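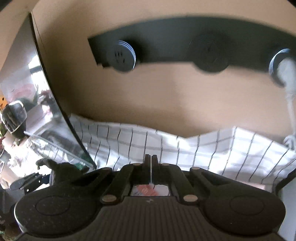 4.2 Comparison of the two hand-held grippers

We collected 2,078 demonstrations of towel handling with the two hand-held grippers, the Esside and the Trernwood. After removing trials with lost tracking or a missing start signal, 1,393 were left for training. Both grippers carry the same wide-angle camera, mounted behind the fingers, so the policies see the fingers from the same side in every trial. Controller settings were kept fixed at the values given in Section 3.

Figure 4. Hand-held gripper with its fingers closed, facing a checked dish towel.

The main difference is in the fingers. The Trernwood has a wider tip and picks up a flat edge more easily, but it tends to take two layers of a folded towel at once. The Esside has narrow fingers and needs a more accurate approach. Operators were slower with it during the first 70 trials, and after that the gap closed. We did not test towels heavier than those in the Sarmiento set.

All policies were trained for 2,000 epochs and run on the Plelline arm. Results for each gripper are listed in Table 3.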